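3. Workcell and Student Task

3.1 Course context

The bimanual handling project was run as the laboratory half of a two-part robotics elective. Students worked in teams of four, and each team was assigned one short manipulation task, from teleoperated demonstration through to policy evaluation. The task reported in this section was carried out by the team of Jade Landry, Annick Poirier, Ctibor Rusnák and Mackenzie Paquette, under the supervision of Tamer Mansour. Teams shared a single workcell, referred to below by its course name, Sorkitz, and booked it in blocks of 86 minutes. The hardware was frozen in June, and no changes to mounting or cabling were allowed after that point.

3.2 Layout

Sorkitz has two arms on a common aluminum rail along the near side of a shallow enclosure with a light floor. Mounting both bases on one rail keeps their relative pose fixed, so a single calibration serves every session. The reachable areas overlap near the middle of the floor, and all objects are placed within that overlap. For this task the object set was an orange cup and a few translucent blocks. The patterned panels on the enclosure walls were left in place during all recordings – earlier teams had trained with them present, and the group wanted comparable data.
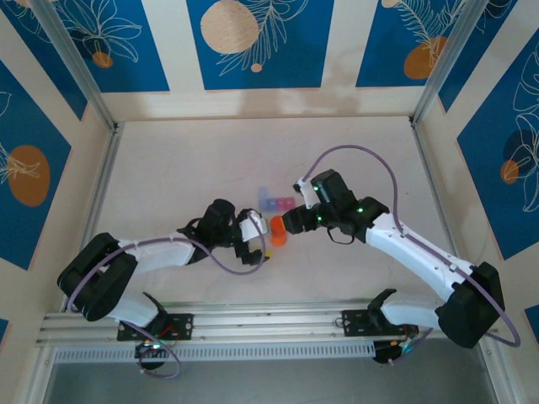
Figure 1. Views from the Sorkitz workcell: overhead view (first panel) and gripper-level views (second and third panels).

Demonstrations were collected with the Jolteo teleoperation interface, written by a previous class. One operator controlled both arms while a second team member reset the objects and logged the outcome. Roles were swapped at the end of each block. The team kept 1,943 demonstrations after filtering. Episodes were rejected if a block left the overlap region or if the logger marked the grasp as ambiguous. Rejected episodes were stored separately and are not used in Section 4.

3.3 Close-range observations

The overhead view is sufficient for coarse approach but gives little information once the fingers are near the cup, which the gripper then hides in part. Close-range images were therefore added as policy inputs. At this distance the yellow fingers stay in view at the lower edge of the image and provide a steady visual reference for the grasp.
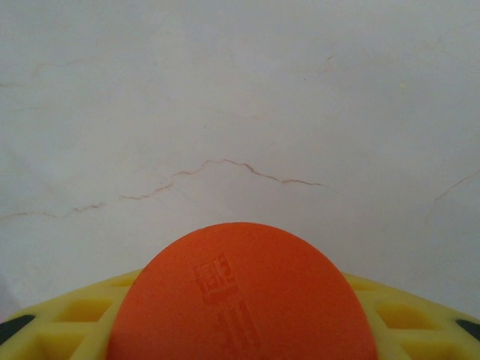
Two properties of these images affected preprocessing. First, the floor is not uniform. Thin brownish lines cross it, and an early edge-based cup detector written by Rusnák returned false contours along them. The detector was replaced by a hue threshold followed by a largest-region test. Second, relief markings on an orange surface can break up its shading at short range. The threshold was widened to tolerate this, at the cost of a less exact outline near the rim.

Image crops were not centered on the cup. Landry found in pilot runs that centering removed the offset between fingers and object, and the policy then closed too early. Full images were used at reduced resolution in all later training.
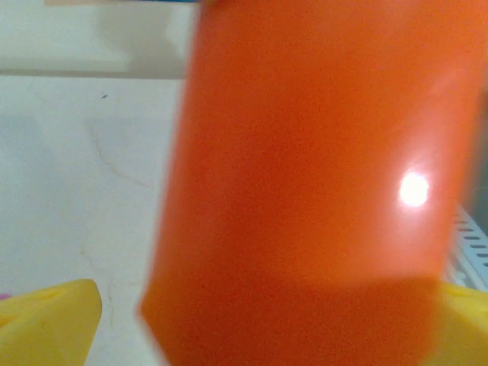 Specular reflection was handled by augmentation. Bright patches of random size were added to the orange region during training, and saturated pixels were excluded from the hue statistics. Poirier compared this with a polarizing filter on the lighting and saw no clear difference in grasp outcome, so the filter was dropped from the final setup.

When the cup fills most of the image, its apparent size is no longer a useful cue for distance. The policy input at this stage includes finger opening and joint positions from both arms – without them, the network cannot separate a near approach from a completed grasp. The same input vector is used for the Grolten baseline described in Section 4, which differs only in how the two arms are coordinated.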